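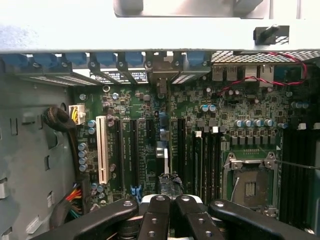 Wrist cam over the donor tower, slot end. Blue clips along the back wall, gripper in at the bottom.

September, bench notes, PC teardown cell

Started 7:40 am, coffee in hand, heater off again. Writing this up as I go so expect gaps.

Question we're supposed to be answering for Omerović: can an arm do the strip-down that a kid on work experience does in his first week at the refurb bench. Lid's already off, so that bit doesn't count. Cards out, memory out, CPU out, drive out, put each thing where it belongs. Then the reverse. They've got 2,369 towers on pallets at the Fulholm shed and want to know if it's worth wiring up a cell or just hiring.

My answer before lunch: hire. After lunch: hire, but less grumpy about it.

Clips first. The blue retention clips are the nicest thing in these cases for a human, one thumb and done. For the gripper they're a pain. The flex is different on every one (age? heat?) and the force limit that opens a stiff one is well past what the tired ones need. Ran the clip routine 21 times across the morning, 12 good. Good meaning clip open, nothing bent, no retry by hand. The misses were mostly the fingertip riding up over the clip rather than hooking it. Want a little lip on the finger pad. Can print one tonight if the printer's free.

Cables. Still the real enemy. Boards and slots stay put, you can measure them once and trust the number. A wire doesn't. There's a red and black pair in this one that loops over the USB housings and across onto the board, and the planner treats it as air. Nothing in the model for it. On the way to the slots it's fine, up near the ports I'd want it tied back before letting the arm anywhere close. Which means a person with a cable tie, which means a person at the cell, which is the thing Omerovic is hoping not to pay for.

Wrist view vs overhead: wrist is better for slots and latches, useless for knowing where the arm is. Fingers fill the bottom of the picture so the last bit of any approach is half blind. Overhead has the opposite problem, the wrist segment shadows the work. Need both and need them to agree. They were off by a couple of mil this morning, redid the calibration, better.

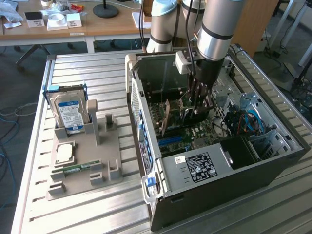

Is it quicker than a person yet?
Slower by a long way, and somebody still has to stand there for the cables.

Tray notes. Grey printed fixture is working out better than I thought it would. Drive goes in upright at the back, processor in the square recess, RAM in the long cradle. Placing into it is the one part of the job I'd let run while I was in the other room. Recesses are forgiving enough that a sloppy release still drops home. RAM cradle could stand to be a touch wider, the module wants to sit proud at one end if it goes in on an angle. Lesson for the write up: half the skill is in the furniture. Give the arm a good place to put things and it looks clever.

The human at the Fulholm bench just chucks the lot in a tub, mind you. Sorts it later.

CPU. Left this for the afternoon on purpose. Lever, then frame, then lift straight up with no tilt. The lever is okay, it's a long thin thing and the fingers can get under it. The frame swings fine. The lift I don't trust. Did it slow, speed right down, and watched the whole way with a hand on the stop. On the LGA boards it's the contacts in the socket you wreck, and one bump is a dead board. A careful person does it without thinking. Not putting a success number on this one until I've done enough of them for it to mean something.

Memory. Fine out, bad in. Getting it out is tabs and pull. Getting it back is line up the notch, push hard, and hear the click, and the arm has no idea about the click. Been using the force drop as a stand-in. Sometimes the drop shows up when only one end has seated. Could add a second push at the other end and compare. Cheap to try.

Rang round the Wukness crew re their dishwasher project, same story with wet things. Plates good, cutlery so-so, tea towels forget it. Their line is that anything stiff is nearly solved and anything floppy isn't started. Bit harsh but I've got a tower full of SATA cables that agrees with them.

So for chores at large: I'd trust this arm with sorting, stacking, putting stuff in a rack, fetching from a known spot. Wouldn't trust it with laundry, wrapping cords, or anything behind the telly. Same for the shop floor. Nomholm asked if it could sweep up, told them buy a broom.

To do
-- lip on the finger pads, print overnight
-- clip routine again with the lower force first, step up only if it doesnt move
-- keep-out zone over the rear ports till the wire is tied
-- second push on RAM, log both force curves
-- widen RAM cradle a hair at the open end
-- ask Fulholm how many different case models are on those pallets. If it's 6 I can live with it, if it's every model ever sold then the whole costing goes out the window
-- order more cable ties, small ones

Timing. Cycle time for a full strip with me stepping in is roughly what you'd call a long smoko. Need to do it properly with the stopwatch and split out the parts where it's just waiting on the planner. I suspect most of it is waiting.

Arm parked 4:50, power off at the wall, tower left on the table for the morning.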